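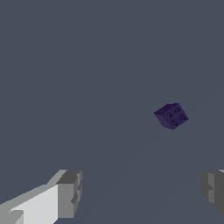

Ketcombe Fly Fishers, Records Desk

Hunow Catch Book
README for the transcribed logbook

The Hunow Catch Book is a spreadsheet version of the paper logbook that hangs by the door of the hut on the River Tse. Anyone who fishes the club water is asked to write in it before going home. Many do. This release has 2093 entries in one CSV file, one row per visit, typed up from pages that have been rained on, leaned on and used as a coaster.

Questions and corrections go to Hawi Workneh at the records desk. If your correction is that your fish was bigger than we typed, please see "Lengths" first.

Files

hunow_catches.csv: the entries
hunow_flies.csv: lookup table of fly names, from what was written to what was probably meant
hunow_beats.csv: beat names, old and new
CHANGES.txt: what it sounds like

All files are UTF-8 with commas between fields. Text fields are quoted, as members love a comma.

Columns in hunow_catches.csv

entry_id
A number given at typing time. It follows page order, which follows date order except where someone found a nice blank space three pages back and used it.

season, month
Month is a number from 1 to 12. We left out the day on purpose. Several members asked us to, and we didn't ask what they had told people at work.

beat
One of Bridge, Alders, Long Flat, Hunow Pool, Upper Tse. The older pages split Long Flat into two beats at a fence that has since fallen in the river. Both halves are merged here, and the original wording is in beat_written.

start_time, end_time
24-hour clock, blank if not given. "Dawn," "after lunch" and "too late" have been left in time_note and not converted.

method
dry, wet, nymph, or mixed. Wet includes spiders and anything fished on a team of flies. A fair number of people wrote "fly" in this space, at a fly-only water. Those are coded as unknown.

fly_written, fly_code
What the angler wrote, and our best match from the lookup table. See below.

species
brown trout, grayling, chub, other. "Other" covers a small eel and a landing net belonging to someone else.

kept
yes or no. The water has been catch and release for wild fish for most of the period, so a yes on the newer pages usually means the box was misread. We hope.

length_in
Inches, to the nearest half. One value per row, for the best fish of the visit.

remarks
Free text, trimmed at 400 characters. Only one member was affected by the trim, and he has been told.

How it was typed

Two people typed each page separately, and the two versions were compared by a short script. Where they disagreed, the page was looked at again under a good lamp. Where they still disagreed, the field was left blank and the flag column was set to "hand," meaning handwriting. If you sort by that flag you will get to know three members rather well.

Names of anglers are not in the file. Initials turned out to be useless as a disguise in a club this size, so they went too. Remarks that named another person were edited to say [member]. Remarks that described another person's casting were edited more heavily.

Fly names

Of the full set, 905 entries name a pattern clearly enough to match. The rest say things like "small brown one," "the usual," or "same as last time," where last time was also "same as last time." We followed one such chain back through two seasons and it ended at a coffee ring.

Spelling was normalized in fly_code only. Partridge and Orange appears in fly_written as P&O, Part. & Or., Orange Partridge and, on one damp page, Porridge. All four map to the same code. Snipe and Purple is also easy to match, partly thanks to the angler who underlined it every single time.

Hook sizes are given where written. Nobody should use them to compare hooks across makers. A size 14 from one packet can sit happily inside a size 14 from another, and the logbook doesn't say whose hook it was. The one exception is a run of entries marked "Serketti 14" by a member who bought a large box and wanted this known. They're tagged in hook_note.

Dressing details (silk color, hackle turns, how far down the body stops) turn up in remarks now and then. We didn't break these out into columns. There was a long evening of debate on whether two turns of hackle and "sparse" are the same thing, and the file is better off without the outcome.

Blank days

There are 431 blanks on record. This is too low. Anyone who has fished the Hunow Pool in bright sun with a downstream wind will know it's too low. People who catch nothing tend to walk straight past the logbook with their eyes on the parking area, so please don't work out a success rate from this file and then quote it in a letter to us.

A blank is coded with species empty and blank_day set to yes. If species is empty and blank_day is also empty, the page was torn.

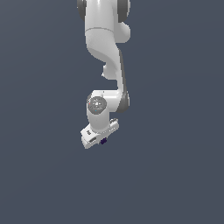 Lengths

Take these gently. The hut has a brass rule screwed to the bench, but the fish are released at the river, so the rule mostly measures sandwiches. Lengths are from memory, from marks on a rod, or from hand spans. There is a large pile of values at 12 inches and another at 14, with hardly anything at 13. Trout do not grow this way.

If you need a trend, use the counts of visits by species instead. Grayling in particular look sensible from month to month, with most of them logged in the back end of the year. November has the best average remarks.

Known problems

Rows from the Upper Tse are thin before the footbridge was repaired. This reflects the bridge and tells you very little about the trout.

Some start times on the older pages are clearly 12-hour times with no a.m. or p.m. We converted only where the remarks helped, such as "evening rise" or "owl."

The beat called "Usual place" is coded as blank. We know where it is. We were asked not to say.

Two pages stuck together and came apart with the ink on the wrong sides. Those rows carry the flag "mirror."

Use

Free for members, neighboring clubs and anyone studying the river. Please credit the Hunow Catch Book, Ketcombe Fly Fishers. Please don't use it to pick a beat and then complain to the records desk on your way home. The logbook is by the door and the pencil is on a string. If the pencil is missing, there's a spare in the tea tin.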